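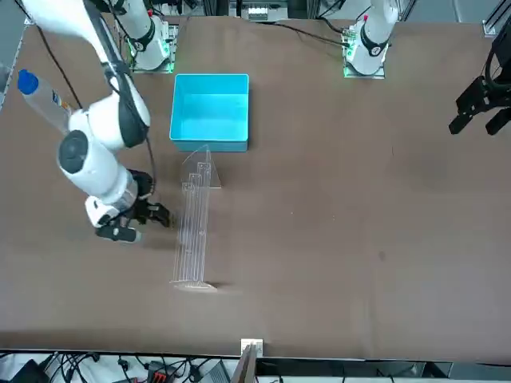
Re: [cell-practice] Draft 3 of the bench rules, comments please

April 30, 2025
From: the Bradonitz bench
To: cell-practice list

Hi all,

Sorry for the slow answer, I wanted to read the whole draft with a coffee and then again with a pencil. Quoting the part I have opinions on, the rest is fine by me (the sign-off sheet is so much better than the old one, thank you!).

> From: Hindstead, drafting
> We would like every site to comment on section 2 before it gets merged.
> 2.1 Nothing is on the table during a run except what the task sheet lists.
> 2.2 Clear parts must be marked with colored tape so that people can see them.
> 2.3 Both arms are parked before a hand goes over the table edge.
> 2.4 Cables stay off the work surface.
> Gurkura has been running on draft 2 and reports 44 notes in the log, most of them under 2.1 and 2.2. Kiss has not sent comments yet.

OK, in order.

2.1. Yes, keep it, but please say what "on the table" means. Our table is big and the far corners feel like they don't count, so that's where drinks and odds and ends collect. A bottle lying next to the base of an arm is still on the table as far as I'm concerned, and a bottle on its side can roll. I'd write "anywhere on the top, including behind and between the arm bases." And if a bottle or a cup really is part of the task, then put it on the sheet with a spot for it, so the next person doesn't tidy it away.

2.2. This one I'd push back on. I get why you want it. We work with a clear acrylic rack and a clear rod, and on a brown top you mostly see the edges, if the light is kind. I've put my sleeve into that rack more than once! But tape changes the part. It changes the thickness where the fingers close, and it changes what the cameras pick up, and then somebody peels it off and you've got glue on the acrylic. Could we mark the table sheet and leave the part alone? An outline of where the rack goes, on the printed layout, plus a line saying "clear rod, check by hand before start." That would cover it for me.

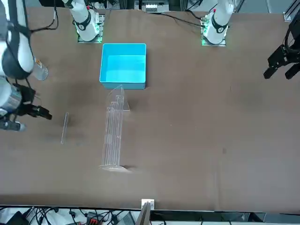 Our bench with the clear rod out, left of the rack. The blue box is at the rack's far end.

You see what I mean about the rod, I hope. It's a thin thing and if you glance over from the door you'd swear the left side had nothing on it.

2.3. Agreed, and please add what "parked" looks like. At our site people had started reading the green light on the base plates as "safe to reach in," and nothing in our handbook says that. I don't want anyone deciding by the color of a light that the rules never mention. My suggestion: parked means the person at the controls says "parked" out loud and the other person says it back. It sounds silly for the first week and then you stop noticing.

Same paragraph, small thing: a gripper hanging still over the table is not parked, even if it's holding nothing. I'd spell that out. New folks look at the arm that's moving and forget there's another one on the other side.

2.4. I'd love this to be true, but on our setup it can't be, not fully. The cables for the arms come across the far end of the top and there's no other way to bring them in without drilling. What about "cables stay out of the reach area, and are checked for slack at the start of the day"? The tangle under the near edge is a separate matter and I think it belongs in section 3 with the floor stuff. Ours is ugly, I know, it's on my list.

One more that isn't in the draft at all. Wiping down. We get smudges and little dark specks on the top and I've seen people hunt for a dropped screw that was just a mark. Could there be a line about wiping the surface at changeover? We've been doing it with a dry cloth, takes no time.

I can type up the wording for 2.1 and 2.3 if that helps. Also, does anybody have the layout sheet as something I can edit? The copy in the shared folder opens as a picture and page 2 is sideways.

Thanks for doing all this,
the Bradonitz bench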